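A manga do braço e outras coisas que refiz em setembro

3 de outubro de 2022

Passei boa parte de setembro a pôr em ordem a célula da bancada, a que usamos para os testes com loiça. Fica aqui o que fiz, mais para eu próprio me orientar da próxima vez do que por outra razão. Quem tiver um braço parecido talvez aproveite alguma coisa.

O problema começou com a pinça a perder comunicação a meio de um ciclo. Acontecia de forma irregular. Havia manhãs inteiras sem uma falha e depois vinham três seguidas. O controlador registava a perda de ligação e parava o braço, como deve ser, mas o registo não dizia mais nada. Troquei primeiro a fonte, por ser o mais fácil, e não mudou nada. Depois reparei que as falhas apareciam quase todas quando o punho rodava para o lado de fora, com o cabo a ficar esticado entre o punho e o antebraço.

O cabo estava preso com abraçadeiras de plástico, demasiado apertadas e em sítios mal escolhidos. Na zona da primeira abraçadeira o isolamento já tinha um vinco. Cortei tudo, tirei o cabo e medi a continuidade enquanto o dobrava à mão. Um dos condutores abria e fechava conforme o ângulo.

Encomendei um cabo novo e manga entrançada à Camton. O cabo veio certo, a manga veio com o diâmetro errado e tive de a devolver. A segunda chegou bem. Escolhi uma medida com bastante folga, porque dentro dela passam a alimentação e os dados da pinça e quero poder acrescentar mais um fio sem desmontar tudo outra vez.

Para a montagem segui esta ordem:

Braço na posição de manutenção, travões ativos, corrente desligada no quadro.
Manga enfiada no cabo ainda fora do braço, com as pontas queimadas para não desfiarem.
Ligação do lado da pinça primeiro, com uma volta larga antes do conector.
Fixação com fita de velcro, sem apertar.
Movimento lento do punho até aos dois limites, a olhar para o cabo e com a mão perto do botão de emergência.

Este último passo levou mais tempo do que os outros juntos. Na primeira tentativa a manga ficava presa na aresta de uma tampa quando o punho chegava ao limite. Desloquei a fixação para trás e passou a correr livre. Deixei também um limite por software um pouco antes do limite mecânico, já que nenhuma das nossas tarefas precisa desses últimos graus. 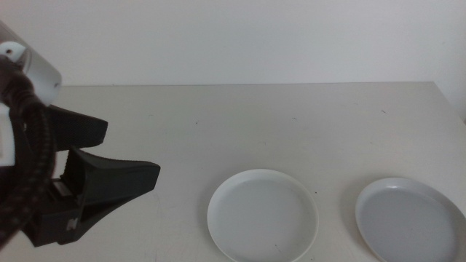
A pinça aberta sobre a bancada, com a manga preta a descer junto ao braço.

Já que tinha a pinça à mão, tratei dos dedos. Limpei as superfícies com álcool isopropílico e um pano sem pelo, e reapertei os parafusos pela ordem do manual. Um deles estava claramente mais solto do que os restantes. Apliquei trava-roscas de força média, que ainda permite desmontar com ferramenta normal. Do de força alta não quero saber, já estraguei uma cabeça de parafuso assim noutro equipamento.

Depois veio a calibração. O programa que usamos, o Ziltia, guarda a abertura da pinça como um valor em contagens e pede que se registem os dois extremos sempre que se mexe nos dedos. O valor antigo para a pinça aberta era 500. Depois do aperto ficou em 451. É uma diferença grande e explica por que razão o braço vinha a falhar a borda dos pratos de vez em quando. Eu andava a corrigir isso na altura de aproximação, que era o sítio errado para corrigir.

Voltei a definir também o plano da mesa. Toquei em três pontos com a ponta de calibração e comparei com os valores guardados. O canto mais afastado estava ligeiramente baixo. Calcei o pé da bancada e repeti a medição, e à segunda bateu certo.

Com tudo montado, deixei a célula a correr a tarefa Wattimena, que é pegar num prato pela borda e pousá-lo ao lado. Fez cerca de 102 ciclos sem perder a comunicação. É pouco para dar o assunto por encerrado, porque antes também havia períodos bons, mas incluí de propósito a rotação do punho que provocava a falha.

Ficou por fazer a etiquetagem dos cabos no quadro, e quero mudar o suporte Zultico do botão de emergência para o lado de cá da bancada, onde se chega sem passar por baixo do braço. Falta igualmente copiar os parâmetros novos para o ficheiro de reserva. O que lá está ainda tem a abertura antiga, e se alguém o carregar volta tudo ao princípio.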